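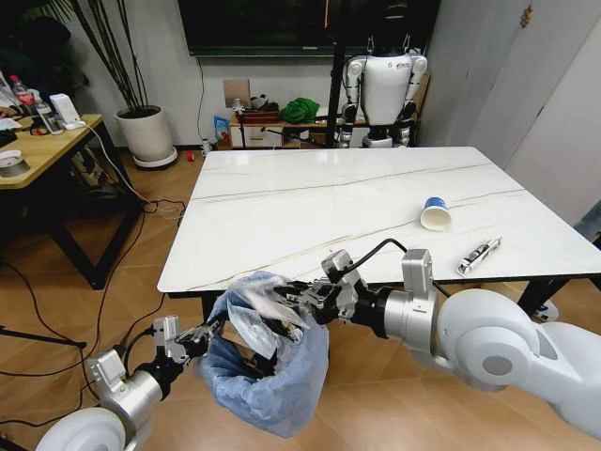
Braço direito com o plástico amassado, braço esquerdo a segurar a borda do saco.

Dois braços e um saco de lixo: como manter a boca aberta?

Publicado em maio, por rarnach_aluno

Boa tarde a todos. Peço desculpa pelos erros, o português não é a minha língua materna. Estou no clube de robótica da escola Futmont e o nosso projeto deste ano é limpar uma mesa com dois braços. O esquerdo segura o saco e o direito leva os objetos para dentro. Gravamos 384 demonstrações por teleoperação e treinamos uma política por imitação, com a câmera da cabeça e as dos pulsos.

Com embalagens leves o resultado é aceitável. Com a tigela temos muitas falhas: em 38 tentativas, 13 acabaram com a tigela presa na borda ou no chão. O saco é de plástico fino e dobra para dentro quando o esquerdo o segura só por um ponto.

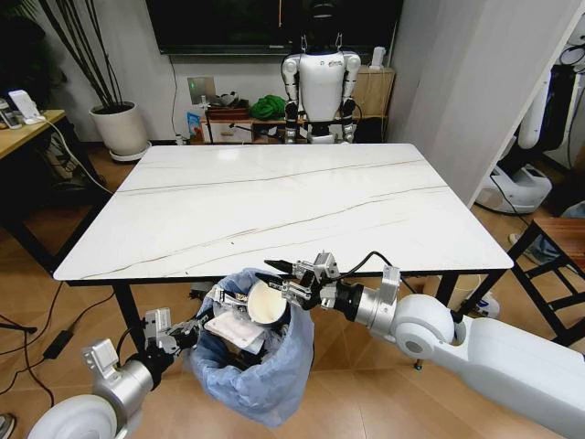

A tigela sobre a boca do saco, segura pela garra direita.

As minhas dúvidas são duas. Devemos gravar mais demonstrações só com a tigela, ou mudar a maneira de segurar o saco? E alguém já usou um aro rígido? O regulamento da competição Nirnden não fala disto, ou eu não encontrei.

ngau_oficina

Olá. Eu também escrevo em português como segunda língua, então tento ser claro. No nosso grupo tivemos um problema parecido e mais dados ajudaram pouco no começo, porque as demonstrações eram todas iguais. Chegamos a 569 e o robô continuava a falhar quando o saco estava um pouco torcido. O que mudou o resultado foi variar a posição inicial do saco antes de cada gravação.

Sobre a garra esquerda: experimentem pegar a borda já dobrada para fora, com dois dedos de plástico duplo. Fica mais firme. Depois de pegar, puxem um pouco para o lado esquerdo e só então o braço direito avança. Para a tigela, gravem a inclinação devagar – se o operador solta depressa, a política aprende a soltar depressa, e muitas vezes cedo demais. Vejam também se a câmera do pulso direito ainda vê a borda no momento de soltar. No nosso caso a tigela tapava tudo.

peca_solta

Põe um balde e acabou o problema.

futmont_antigo

O balde muda a tarefa, e ele perguntou pelo saco. O aro eu já usei, de arame grosso, preso com fita por dentro da borda. Funciona bem no treino, mas pesa e a garra escorrega se os dedos não têm borracha. Antes de construir, escrevam à organização a perguntar se é permitido. Quando participei, a resposta demorou duas semanas e já tínhamos tudo montado.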